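Visit report: Florley open day, Macaraeg simulation kit

Posted in: Site visits

I went to the Florley open day on Sunday to look at Macaraeg, their simulation package for kitchen and pantry handling. We have been weighing it up against building our own scenes for the training lab, and the open day was the cheapest way to see it run without signing anything. These are my notes, tidied a little for the rest of the group.

Getting there

Florley is on the second floor of a converted woollen mill. Parking is behind the building and fills early. I was there before the doors opened at 9:30 and still ended up on the street. Sign in at the ground floor desk, then take the stairs on the left. The lift needs a staff card.

The day was split into a short talk, a tour of the workroom and open time at the demo stations. Coffee was free and lunch was not. I counted on an hour for the lot and stayed until the middle of the afternoon.

The talk

Lanying Mao gave the talk. She runs the product side of Macaraeg and kept to what is in the current release, with one slide at the end for later plans. The package comes in three parts: a scene library, a set of robot models with hands, and a recorder that saves runs for playback or for training a policy. You can license the library and recorder separately. The robot models only come with the full kit.

The library has 242 objects in it at present. Most are household goods: bottles, tins, bowls, plants, small appliances. Each has a mass, a friction value and a collision shape, and you can edit all of them. Cabinets, shelving and counters are handled as furniture and sit in a separate catalogue, with surface finishes you can swap.

Someone asked how the friction values were arrived at. Mao said they were set by hand from bench tests on similar items and then adjusted when a grasp behaved oddly. She did not claim they match any particular real bottle or bowl. I thought that was a fair answer, but it does mean we would need to do our own checks before relying on a result.

The workroom

Kenneth Buenaventura took our group through the workroom. It is one long room with desks down the window side and a row of teleoperation stations opposite. An operator wears tracked gloves and works from a monitor. The glove data drives the simulated hand, and the recorder logs joint positions and camera views together.

Each operator does sessions of 90 minutes and then swaps out. Buenaventura said longer sessions gave them more data and worse data. Colour grading, lighting and clutter can be varied after the recording is made, so one session can be rendered several ways. He showed us the same run in daylight and under a warm ceiling lamp. The re-render was slower than I expected and he let it run in the background while we moved on.

I asked about export. Recordings come out in their own format with a converter supplied. The converter handles joint data and video. Contact forces are left out for now, and that would be a problem for the grip work Igor Jireš wants to do.

The demo stations

There were 6 stations, all running the same build. I spent most of my time at the third one, which had the marble counter scene loaded with a bottle as the object to be handled and a dark shelving unit standing at the back. Ariel Galang was looking after it and was happy to let people change camera positions and reset things.

The fingered hand is the main selling point over Budano, the other package on our list, where you get a two-jaw gripper unless you bring your own model. On screen the fingers moved smoothly. With the gloves on, I found my own thumb hard to place and needed several goes to get a decent hold on anything. Galang said most people settle in after half a day.

Cameras can be fixed to the room or attached to the robot, and the view is letterboxed by default. It can be turned off in the display settings. Two views from the counter scene:

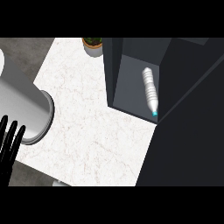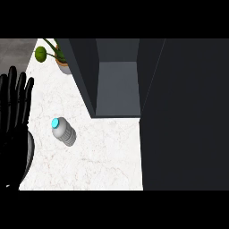
Performance and hardware

The stations were desktop machines with a single graphics card each. Scene loading was quick. The physics ran in real time with one robot and a handful of objects, and it slowed noticeably when Galang filled a cupboard for us. The minimum specification on the handout is higher than our older lab machines, so we would need to replace at least two of them.

There is a hosted option called Flidska, run by the same company, where the simulation sits on their servers. It was not on show. Mao said the lag is acceptable for playback and batch rendering, and that they don't recommend it for glove work.

Cost

The full kit is $900 per seat per year, gloves extra. Teaching licences are cheaper but limited to non-commercial work, and you have to apply with a course outline. Support is by email on weekdays. Phone support is a paid add-on and I didn't ask for the price.

Good points

The object catalogue is well organised and easy to search.
Changing a counter finish or moving a camera takes a few clicks.
Staff answered questions directly and said so when something didn't work yet.

Not so good

No contact forces in the export.
The gloves come in two sizes, and the small was loose on Liudmyla Hordiienko, who came along with me for the afternoon.
The manual is a draft in places. The chapter on importing your own furniture is mostly headings.
Only one person can be logged in to a seat at a time, so shared lab use needs planning.

Next steps

Florley offers a trial licence for one seat, without gloves. I have asked for it to start in July, when the lab is quieter. Hordiienko will try importing our own shelving model and I will go through the recorder. Jireš has sent them a question about the force data and is waiting to hear back.

If anyone wants to see the handout or the price sheet, both are in the tray beside the printer. The next open day hasn't been announced, but they will do a weekday visit for groups of four or more if you email ahead.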